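Foam Clog Care: Your Questions

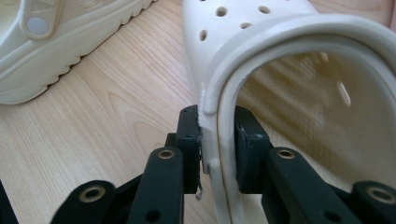 Page last changed: 12 Jul 2026

How do I clean white foam clogs?
Lukewarm water, a drop of dish soap and an old toothbrush will do nicely, and do go gently over the textured footbed, where dust just loves to settle (mine always looks worse than I expect!). A cotton swab is lovely for the round holes on top.

Can they dry in the sun?
Please keep them in the shade, dear reader. Foam can shrink in strong heat.

What about a curl of foam at the edge?
Snip it off with nail scissors and don't pull.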